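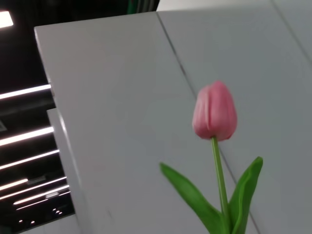

Tulips that never die, yes or no?
Home and Garden Chat > Indoors

meikuen_c
Good evening all. I want to put one pink tulip on the white shelf in my hallway, only one stem with its two leaves. My favourite colour is this soft pink, a little darker in the folds. My question is about real or artificial. Real ones last me maybe 6 days in June because of the heater. Is artificial in bad taste?
Mei-kuen Chu

Gresholm
Not bad taste, but a tulip is the hardest one to fake. Real ones bend and open. A closed bud standing straight up for the whole winter looks like a shop display to me.

urrego43
Disagree with Gresholm. Closed is the best shape for a fake, you don't see the middle, and that is where the cheap ones look awful. Check that the petals are matte. Shiny is what gives it away.

meikuen_c
Thank you both. And the stem, must I bend it? Straight looks neat to me but perhaps too neat.

urrego43
If there's wire inside, lean it a tiny bit. Leave the leaves uneven, one wide and one folded.

Gresholm
And dust it, please. My neighbour's are grey. I'd still buy a real bunch every 2 weeks.

meikuen_c
Every two weeks is too dear for me, sorry! I will try the artificial one and wipe it with a damp cloth. Does anybody know if the colour fades near a window?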